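Gondale Open Day

The Gondale Open Day is a yearly public demonstration of table-top robots held at the Gondale workshops, on the Flultach road. It is run by Jusance, a small automation firm, with the training company Enache helping on the teaching side. Free entry, ticket by time slot. The most recent one covered here took place on 16 October 2022 and had 400 visitors through the door, which is the full number the building is allowed in a day.

Also called the Jusance open day, or in Flultach just "robot Sunday", though it has been held on a Saturday at least once.

Contents
Background
Layout and tickets
The demonstrations
Two-arm sorting table
Reception
See also

Background

Jusance moved into the Gondale buildings after the old joinery works closed. First open day was meant as a one-off for neighbours, who had asked what the deliveries were. Turnout was better than expected, so it was put in the calendar for October and has stayed there. Skipped one year for roof repairs.

Enache came in later. The firm runs evening courses for people changing jobs, mostly from packing and warehouse work, and wanted somewhere to show them real machines running. It supplies the guides and prints the leaflet. Jusance supplies the rooms, the robots and the staff who run them. Costs are shared, the split has not been published.

Layout and tickets

Visitors are let in by groups of 26, one group per slot, 14 minutes at each station before a bell goes. Coats and bags are left at the front. Under-fives are not admitted past the yellow line, older children need an adult with them. Floor is level throughout, one step at the back door.

Route in the most recent year:

Front hall, welcome talk, leaflets
Gripper bench, old and worn parts to handle
Single-arm station
Two-arm sorting table
Teaching room, run by Enache
Yard, tea and parking

The single-arm station and the gripper bench swapped places halfway through the day becuase of a queue at the door. Leaflets still show the old order.

The demonstrations

Most stations are short and repeat all day. Single arm: moves wooden blocks from one tray to another, then back. Gripper bench has nothing powered on it. Visitors can open and close the fingers by hand, feel how stiff the springs are, ask questions. Reported as the favourite with school-age children, who tend not to leave when the bell goes.

The teaching room lets visitors guide a small arm through a path and then watch the path played back. Slots for this go first. In the most recent year a second sheet of names was started by mid-morning and then closed again.

A talk on safety is given in the front hall between groups. Covers stop buttons, the marked floor, why staff stand where they stand. Short, no slides.

Two-arm sorting table

The main attraction, and the one most write-ups of the day deal with. 2 arms share a single white table and are given ordinary household objects to pick up, move and put down. Each arm has a black gripper with two fingers. One arm may work while the other waits with its gripper open, or both may move together, depending on the task being shown.

The objects are deliberately plain. Drinks bottle, bowl, pen cup, a toy peach, a plastic bin, that sort of thing. Jusance staff have said that shop-bought items make for better questions than machined test parts, as everybody in the room already knows how a bottle ought to be held. Soft and see-through things are thought to be harder, and visitors are told so beforehand.
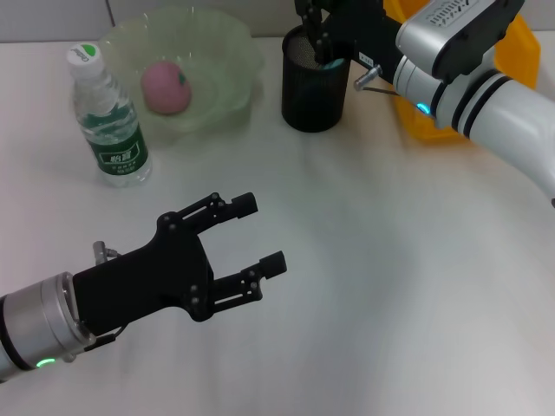
Tasks are called out by a member of staff before they start. Usually small ones. Put an item in the cup, take it out again, shift the bowl nearer the wall. Failed tries are left in and the task is called again. A guide explains what went wrong where it can be told from the outside, and says so where it can't.

Speed is kept low for the public. This is a house rule of the day and not a limit of the arms, according to the leaflet. Several visitors took the slow pace for a fault and one local write-up repeated it, later corrected.

Reception

Generally warm. The Flultach newsletter gave it a page and praised the guides, complained about the parking. Enache says a number of its course places are filled by people who first came to the open day, no figures given. Main criticism is the lenght of the slots, too short at the two-arm table and too long in the front hall. Sound was poor at the back of the group as well. A small loudspeaker has been promised for next time.

See also

Jusance
Enache evening courses
Flultach, events and fairs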